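Gastlow Sorter review: can it do a chore yet?

Posted in August by Noman Butt, under Workshop and Home

I review things that save work, so most months it is drill presses and shelf brackets. This month it is the Gastlow Sorter, a software package that tells a robot arm how to pick loose items out of a bin. Gastlow sells it to small workshops at 165 a month, and says a version for the home will follow. I wanted to know how close it is to either.

You supply the arm and the gripper. I did my testing at Mirani, a joinery supplier that already runs Durnia's older picking software, so I could compare the two on the same job. The job is dull. Long blocks go in a bin in any order, and the arm has to lift them out one at a time. A child of four could do it and would be bored before the end.

Setting up

Installation took most of a morning. The manual runs to 66 pages and the useful part starts on page 7. You clamp the bin down, teach the software where the walls are, and show it the items. The clamping matters more than the manual lets on. If the bin shifts by even a small amount, the fingers come down in the wrong place and you have to start the wall routine again.

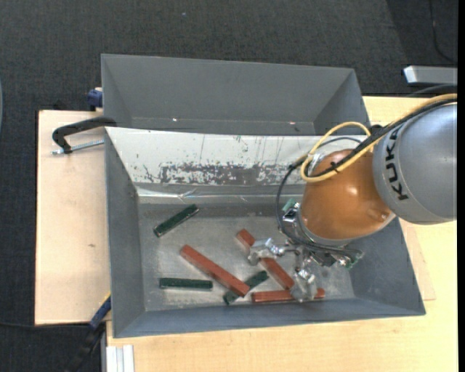 Red and green blocks in the bin, with the KUKA arm reaching in from the right.

Picking

I logged 600 picks over the test. With blocks lying flat and clear of each other, the Sorter is very good. It goes down, closes, lifts and moves on, and I stopped watching after a while.

Crossed blocks are harder. When one lies over another, the software should take the top one first, and usually it does. When it gets the order wrong it drags both, drops one and has to look again. Blocks lying close to a wall are the other weak point. There is little room for a finger between the block and the metal, and the arm often made several tries before it gave up and asked for help. Durnia's package asks for help sooner, which I preferred, as I could clear the block by hand and carry on.

Speed is fair. I am faster than it is, but I would not want to do it all day.

And at home?

I tried it with cutlery and then with socks. Forks were passable. Socks were hopeless: it either closed on nothing or came up with three. Flunura, who make a rival package, don't claim to handle cloth at all, and I think that is the more sensible position for now. Emptying a dishwasher is a long way off on this showing.

Verdict

Worth a trial if you have one kind of solid part, a fixed bin and somebody nearby to free the stuck ones. For the house, keep your money. I have asked Gastlow whether the wall problem will be fixed in the next update and will add their answer when I get one.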